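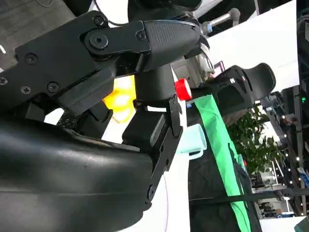 # Why Is Stuff Shaped Like That?

*Wonditton Kids' Pages, words by Morenike Olatunji. For readers 7 and up, or younger if somebody reads it to you.*

Quick one this time. Table stuff. Cups, cloth, rolls, chairs. You walk past it all day and it's pretty clever, so let's go.

## Handles first

Pick up a mug. Any mug (empty please!). Where did your fingers go? Through the loop, probably.

Hot cocoa heats up the sides of a mug. Heat travels from the cocoa into the wall of the mug and then into your hand. Ouch. A handle sticks out away from the hot part, with air going all the way around it. Air is slow at passing heat along, and there's only a bit of mug where the handle joins on, so not much heat gets down there. Your fingers stay comfy.

So why do cold drink cups sometimes have handles too? Easier to hold! Small hands can't always get around a wide cup. A loop fits just about anybody.

**Word to know:** *conduct*. When something conducts heat it passes the heat along. Metal is great at it. Plastic is bad at it. Bad is good here, if you're the one holding the spoon.

## Round things roll away

A roll of tape, a cookie tin, a can of beans. All the same shape, mostly. It's called a **cylinder** (say SILL-in-der). Flat circle at each end, curved all the way round in between.

Stand a cylinder on its flat end and it stays put. Lay it on its side and give it a tiny push... off it goes. On its side only a thin line of it is touching the table. Nothing flat to sit on. Nothing to stop it.

Temitope Usman, who is nine, wrote to ask why her tape always rolls under the couch and never toward her. Good question! My guess is the floor. Floors look flat but lots of them slope a teeny bit, and a cylinder will find the slope before you do. Try it from the other side of the room, Temitope, and write back.

Why make tape into a roll at all? Well, think how long it is. Say a roll has 10 yards of ribbon on it. That's longer than a lot of living rooms. Wrapped round and round it fits in your hand. And no knots, if you're careful. I am not always careful.

## Cloth does what it wants

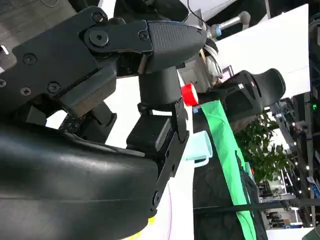

*Green cloth, something round and red, and a cup with a looped handle. Can you spot the chair back too?*

Put a book half over the edge of a table. It sticks straight out. Now a dish towel. It flops.

Same table, same edge. The difference is inside. Woven cloth is made of threads going over and under each other, over and under, and every thread can bend. So the cloth bends too, nearly anywhere you like. Gravity pulls the loose part down and the threads just let it happen.

The little bumps and waves you get are **folds**. Drop the same towel twice and you won't get the same ones. I dropped mine 37 times. Kelechi Osagie from the art page drew a bunch of them and no two drawings matched, though by the end she was getting a bit fed up with me.

Cloth is also full of very small holes. Hold a thin one up to the window (NOT right at the sun) and you might see light coming through. Those gaps are one reason a towel can soak up a spill. Water creeps into them and hangs on to the threads.

## Chairs with holes in

Look at the chairs at home, or at school, or the dentist. Some have a solid back. Some have bars, or slots, or mesh like a net.

Holes do a few jobs:

- air gets through so your back doesn't get sweaty
- less material, so the chair can be lighter to lift
- some mesh stretches a bit when you lean, wich feels nice

And look at the shape from the side. Is it straight like a ruler? Lots aren't. Your spine has a gentle S bend in it, and a curved chair back tries to follow along. Sit against a flat wall and slide one hand behind your lower back. There's a gap, right? A curved chair fills some of that in.

## Try it: the ramp race

You need:

- a big hardcover book or a tray
- a smaller book to prop it on
- a roll of tape, a sock, an eraser and a plastic cup

1. Make a ramp. Low one.
2. Guess first! Write down who wins.
3. Put the tape at the top on its side, let go. Dont push.
4. Same with the sock, then the eraser, then the cup lying down.
5. Make the ramp steeper and do it all again.

Watch the cup closely. If your cup is wider at the top than the bottom it won't go straight, it'll curve. The wide end has farther to travel each time it goes around. And if it has a handle? Bump, stop. The handle gets in the way, so a mug lying on its side is a lot worse at running off than a roll of tape is.

Sock didn't move? Normal. Socks are grippy. That grip is called **friction**.

## Grown-up bit

Use plastic cups for the ramp, not the good mugs. Ornella Russo tested this page with her class and asks me to say: put a blanket at the bottom of the ramp. Louder than you'd think.

Next time: zippers. Send your zipper questions in before April.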